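Trasine Fruit Shares - Frequently Asked Questions
Last updated April 7, 2020

How do I sign up?
Fill in the form on the Join page and choose a pickup point. Shares that start in March are billed in full. Later starts are prorated.

What comes in a share?
Citrus until the season ends, then whatever the Ionescu orchard has ready. A full share is 11 pounds and a half share is six. We can't swap one fruit for another.

Where do I pick up?
At the Canidine Street store or the Pliltex parking lot, until 9 p.m. Bring your share number. Bags left overnight go to the food pantry and are not refunded.

How should I store oranges?
They keep several days at room temperature, out of direct sun. For longer storage, use the crisper drawer and leave them unwashed until you eat them - damp peel molds faster.
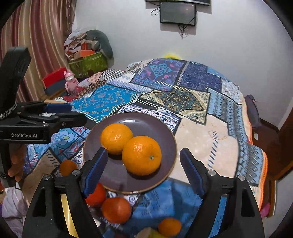
One member wrote to say that hers last much longer in the refrigerator if she keeps them in a mesh bag, and that the sealed plastic ones always gave her mold by the second week. We agree on the mesh.

Is green on the peel a problem?
No. Ripe oranges can have green patches. Soft spots are a different matter, so email us within two days of pickup and we will credit your account.

Can I skip a week?
Yes, up to four times a season. Log in and mark the date before noon on the day before pickup.

Is there a waiting list?
Not for half shares. Full shares are limited to 200 and are sold out for now.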